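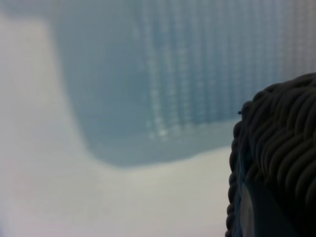 Pale blue-gray, with rows of small lighter dots.

How to Clean Cloudy Plastic Food Containers

Plastic containers go cloudy for two main reasons. Hard water leaves a chalky layer that can be dissolved, and dishwashers and scouring pads leave fine scratches that can't. Test before you spend an afternoon on a whole stack.

Testing the haze

Put a few drops of white vinegar on one cloudy spot, wait five minutes, then rinse and dry it. If the spot is clearer than the plastic next to it, you have mineral film. If it looks the same, try a dab of dish soap and baking soda in case it is grease. No change after both means the surface is worn.

What you need

White vinegar
Baking soda
Dish soap
A soft toothbrush
A basin or a clean sink
Two cotton towels

Removing mineral film

1. Wash the containers in warm soapy water and rinse well. Take off any lids and pull out rubber seals.
2. Fill the basin with equal parts vinegar and warm water, deep enough to cover everything. Open bowls tend to float, so turn them on their sides and let them fill.
3. Soak for 30 minutes.
4. Scrub ridges, corners and textured areas with the toothbrush. Go along the rows of any raised pattern first, then across them.
5. Rinse under running water and dry right away with a towel. Air drying in a hard water area puts some of the film back.

For heavy film, repeat the soak with fresh vinegar. A stronger mix is fine for most food plastics, but keep it off metal clips.

Removing grease and stains

Mix three spoons of baking soda with one of water. Spread the paste over the stain, leave it for 15 minutes and rub gently with your fingers or a wet cloth. Tomato and curry stains fade more than they lift. A day on a sunny windowsill takes out a good part of what is left.

Don't mix the paste and the vinegar together. They cancel each other out and you end up with salty water.

Keeping them clear

Use the top rack of the dishwasher and skip the heated dry setting. Check the rinse aid while you're at it. Don't store knives or forks inside the containers, and put a paper towel between the nested ones if you want to keep the insides smooth.

Throw out any container that has deep cuts, feels sticky after washing or has warped so the lid no longer seals.

Comments

Triin Tamošiūnaitė
Does this work on refrigerator drawers? Mine are too big for the sink.

Brunello Cirillo
I did mine in the bathtub. You can also lay a towel soaked in vinegar over the cloudy side and leave it for half an hour.

Updated 27th June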